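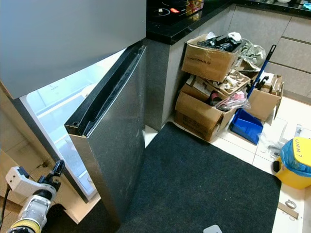
3.2. Almacenamiento frío y superficies de apoyo en cocinas domésticas

El segundo bloque del estudio se ocupa de la relación entre el frigorífico, la encimera más próxima y el suelo que queda entre ambos. En la fase anterior, Herrero y Karaki habían propuesto clasificar las cocinas según la distancia entre el punto de descarga de la compra y el punto de guardado. Esa clasificación resultó útil en viviendas con despensa, pero dejaba sin describir las cocinas en las que el suelo funciona como superficie de apoyo durante días enteros.

Se visitaron 16 viviendas del barrio de Lollville, todas con cocina independiente y frigorífico de cuerpo entero. En cada una se hicieron tres visitas, la primera en julio y la última el 22 de noviembre de 2023. Los hogares no recibieron instrucciones sobre el orden de la cocina. Se pidió solamente que no se recogiera nada de forma especial antes de la visita, aunque dos participantes reconocieron haberlo hecho.

El registro se organizó en fichas, una por cada objeto o grupo de objetos situado fuera de un mueble cerrado. Se completaron 396 fichas. Cada ficha recoge la superficie (encimera, suelo, parte superior de un electrodoméstico), el tipo de envase y la respuesta del residente a la pregunta de cuánto tiempo llevaba allí. Majali y Yeon codificaron las fichas por separado y resolvieron las discrepancias en una sesión conjunta. La mayor parte de los desacuerdos afectó a las bolsas dentro de cajas, que una codificadora contaba como un grupo y la otra como dos.

La categoría que más dudas planteó fue la que denominamos «depósito de rincón»: una acumulación de cartón, bolsas y envoltorios en el ángulo que forman dos tramos de muebles bajos. El rincón es un espacio de poco uso para quien cocina, ya que allí no se abre ningún cajón con comodidad, y por eso admite objetos que en otro punto estorbarían el paso. Las cajas de cartón hacen de contenedor para las bolsas de plástico y los envoltorios, y con frecuencia se apilan unas sobre otras. Es habitual que se apoyen en el mismo lugar utensilios de mango largo.

Figura 3. Depósito de rincón junto a un frigorífico con la puerta inferior abierta. Cajas de cartón con bolsas y envoltorios sobre suelo de baldosa blanca; a la derecha, mango largo azul oscuro apoyado en diagonal. Al fondo, encimera de granito negro moteado con placa de inducción.

En las entrevistas, los residentes describieron el depósito de rincón de dos maneras. Para unos era reciclaje pendiente de bajar a la calle. Para otros era una reserva: cajas que podían servir para una mudanza o una devolución, bolsas que se reutilizan. Una participante de 60 años explicó que distinguía perfectamente las cajas «buenas» de las que iban a tirarse, pero que las guardaba juntas porque no tenía otro sitio. Esta mezcla de usos complica la codificación y es el motivo de que hayamos conservado una sola categoría.

La apertura de la puerta del frigorífico interviene también en la forma del depósito. Cuando la puerta abre hacia el rincón, su barrido marca un límite que los residentes respetan sin haberlo decidido; los objetos se amontonan en altura antes que invadirlo. Rawashdeh observó el mismo efecto con puertas de lavavajillas en las viviendas de Hestutov, si bien allí las encimeras eran más largas y el cartón se dejaba en el pasillo.

Los objetos pequeños de la encimera siguen otra pauta. Los productos envasados que se dejan cerca de la placa suelen ser de consumo inmediato, y su permanencia declarada fue casi siempre inferior a la de los objetos del suelo. Se analizan por separado en el apartado 3.3.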